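Re: [Prelo-list] Checked covers, bed sizes
Date: Monday, May 25, 2026

> The 479 cover slips off at the corners on our bed. Is it cut short, or are
> we laying it wrong? Prendar's chart gives 19 cm of overhang.

It is cut to the Ketance size, so expect 2 cm less each side. Lay it from the headboard end and leave the front corners until last.
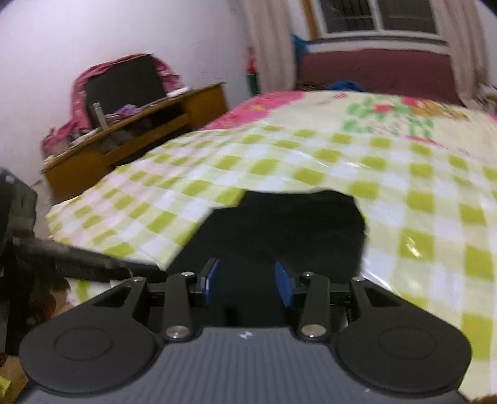

Overhang should be measured with the bedding already on the bed. The lime-green and white check helps with alignment — keep one row parallel to the headboard. With the front-left corner folded up like that, a reading on that side means nothing, so flatten it first.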